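Notebook, Sep 3, 2021
Evaluation of the Brestix handling kit (loan unit from Nidora)
Written by me, read by Veronika Zürcher. Seren Wynne has a copy for the purchasing file.

The loan period ends in 4 weeks, so I start to collect my opinion in one place. The kit comes as a base package plus the Enik software licence. Nidora offers it to us for 2,000 per month, hands included, or we can buy it. The purchase price is in Seren's mail from August and I do not repeat it.

Setup was easier than with the Kyei system last year. The manual has 476 pages, but only chapter 3 and the appendix about network settings were necessary for me. The appendix has one mistake: the gateway address must be entered before the subnet mask, otherwise the form empties itself. I wrote this to Nidora and they answered the same day.
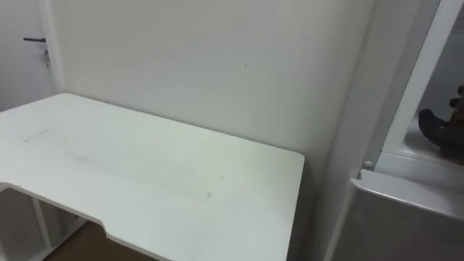

Workspace calibration is the part I want to describe more carefully. Enik asks for a flat surface and builds its height map from that. White furniture against a white wall is a difficult case for any depth method, and I would like to know how the kit behaves there before we sign. The desk stands directly against the wall and its front edge has a step inwards, so a simple rectangle is not a correct model of the top. In Enik one can draw the outline by hand as a polygon, and I recommend to do so. The automatic outline is offered first and it is tempting to accept it. Veronika, if you repeat the calibration, please save it under a new name and do not write over mine.

Log files: one session gives nearly 432 MB with default settings. This is too much for the small disk. Under Recording one can switch off the raw depth stream, then the files are acceptable. The setting is lost after each update, so look at it again every time.

The grasp library is better than I expected from the brochure. Round objects have their own menu, where diameter and maximum force are given separately. I keep the force low for glass and I raise it only in small steps. 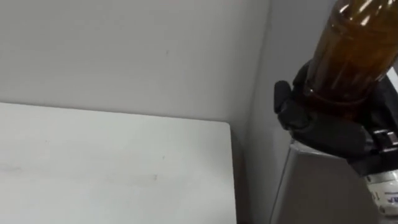
What I miss in this menu is a field for the filling level. For a container with liquid the centre of mass moves when the wrist turns, and Enik calculates as if the object is solid. The support person at Nidora said that it is planned for the next version, without date. I would not count on it.

Open points:
- Price of spare finger pads. Not in the offer.
- Does the licence stay valid if we change the control computer?
- Training day: included or extra? Seren asks them.
- Second emergency stop, longer cable.

My opinion for now is to extend the loan by one month and not to buy yet - the hardware is good, the licence conditions are not clear to me. Veronika prefers to buy directly. We speak about it when the answer on the spare parts is here.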